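# Small grippers deserve more love

I've been wanting to write about the Geritz gripper kit since May, when Hélder Veloso dropped one on my desk and told me to stop complaining about the old one. I have stopped complaining! Mostly.

The Geritz is a two-finger kit you bolt together yourself. It comes with the links, the screws, a mounting plate, two sets of fingertip pads and a printed sheet that Peltness, who make it, have clearly had somebody proofread. We had ours on the arm in some 4 hours, and one of those went to finding a hex key. Carolina Rocha built the second with the sheet face down on the bench, partly to annoy me.

What I love is how ordinary it feels. People who write about robot hands tend to go straight to the five-fingered ones with tendons and skin sensors, and I enjoy those videos as much as anyone does. But most of the jobs in a small shop are picking one thing up and putting it in a bin, then doing it again until lunch. For that I want two flat pads that stay parallel as they close. The linkage on the Geritz does this nicely, so a thin part gets squeezed the same way near the tips as it does lower down, and I don't have to teach a different grip for every size of part.

The other thing is that I can fix it. The pivots are held by plain screws that I can get a driver onto without taking the whole hand off the arm. When I wore out a pad in testing, I swapped it between two runs with the coffee still hot. The Valente we used before is a lovely machine, sealed up like a wristwatch, and it went back to the maker 3 times. Each time we sent a box off and waited.

Lourenço Azevedo thinks I'm too soft on the price, and he has a point. It's 600 for the kit, and the cable is extra, and I think charging extra for a cable is mean. The pads are also slick out of the bag. Conceição Godinho put grip tape on hers the first afternoon and I copied her within the week. Peltness should just sell them that way.
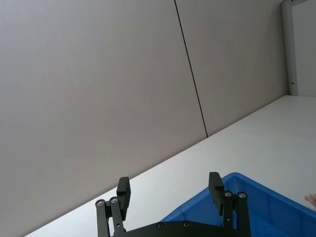
I'd also like a quieter motor. It whines a little as the fingers open, at a pitch that seems to bother dogs and Milovan Nikolaidis. He runs the bench over at our Cundham shop and has asked for a kit anyway, so it can't be that bad.

Would I tell a friend to get one? If the friend has a light arm, a pile of small parts and a free afternoon, yes, gladly. If they need to lift anything heavy, no, and Peltness says so right on the first page of the sheet. I'm putting in for 4 more this summer, with cables, and I've already told Lourenço he can sign the form or build them all himself.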